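Chapter 4
Heat on the Move

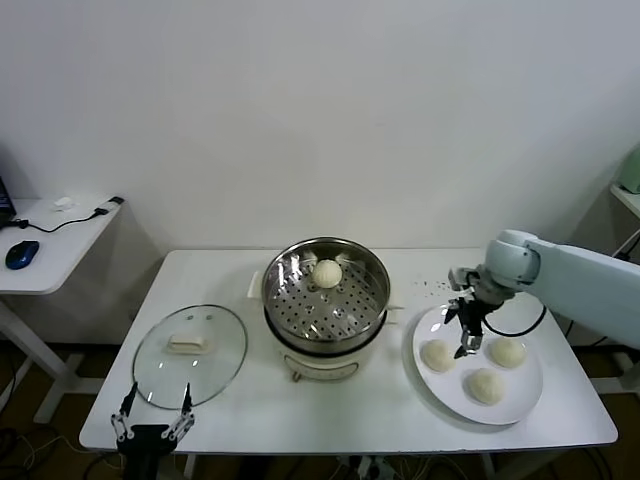

Figure 4.1 A steamed bun in a perforated steamer basket, with the glass lid on the table to the left.

I learned about latent heat the hard way, at nineteen minutes to dinner in my aunt's kitchen, when I reached across a boiling pot to grab the salt. The air over the pot was hot enough to bother me. The steam was something else entirely! I had a red stripe across my wrist for a week, and I spent most of that week wondering why the oven, which I stuck my arm into all the time at nearly twice the temperature, had never done anything like that to me.

If you've ever wondered the same thing, you're in the right chapter. In Chapter 3 we talked about temperature as a measure of how fast the particles in a substance are jiggling around, and we left heat sitting in one place. Now we let it go somewhere. It goes from the burner to the water, from the water to the steam, from the steam to your lunch (or your wrist), and finally out into the room, where it warms up the cook a little and the walls a little less.

Let's start with the pot. Put your hand on the outside of a pan that has been on the stove and the heat gets to you by conduction — fast particles bumping into slower ones, right through the metal. Inside the pan, the water at the bottom warms up first, gets a bit less dense, and rises, while cooler water sinks to take its place. That's convection, and you can watch it happen if you drop a few grains of rice in. Then there's radiation, the warmth you feel on your face from a campfire even when the wind is blowing the smoke away from you. We'll give each of these its own section.

Steam does something extra. To turn liquid water into vapor you have to keep pouring in energy after it reaches the boiling point, and the thermometer doesn't budge the whole time. I remember staring at one in my first college lab, sure that I'd broken it. My lab partner, Ro-un Ok, tapped the glass a few times and came to the same conclusion, and we wrote "thermometer broken" in our report. We lost points for that. All the energy was going into pulling the water molecules apart from one another, and none of it was making them hotter.

Now run it backward. When steam touches something cooler, such as the skin of a dumpling or a bun, it condenses into liquid and hands all that stored energy over at once. Dry oven air has no such savings account to draw from. It's also a thin, lazy carrier of heat compared with a film of condensing water, and so a loaf of bread can sit in a very hot oven for half an hour or more while a small bun may be done in a steamer in 12 minutes.

The holes in a steamer basket matter too. They let vapor rise to the food and let the condensed water drip back down to be boiled again. The lid keeps most of the vapor from wandering off before it has given up its heat. Lift it to peek (I always peek) and you'll let a good part of that vapor out into the kitchen.

You'll need one bit of arithmetic before we go on. To heat 1 gram of water by 1 degree Celsius takes roughly 4.2 joules, so 1000 grams needs 4200 joules for the same rise. Keep that number handy, as we'll use it on nearly every page. The energy needed to boil water away is far larger, and in Section 4.4 you'll measure it yourself with a kettle, a kitchen scale, and a stopwatch. Please wear the mitts for that one.

Before you start Section 4.1, try these at home or talk them over with the person next to you.

Warm-up
1. Touch a metal spoon and a wooden spoon that have been in the same drawer overnight. Which one feels colder? Write down your guess about why before you read any further.
2. Hold your hand to the side of a lamp with an old-style bulb, then above it, keeping the same distance. Is there a difference?
3. Seon-mi Choo leaves a covered mug and an open mug of tea on her desk, both filled to the same height from the same pot. Sketch a graph showing how you think each one cools over an hour.

Words to watch for: conduction, convection, radiation, specific heat, latent heat, condensation, insulator

4.1 Why the Spoon Gets Hot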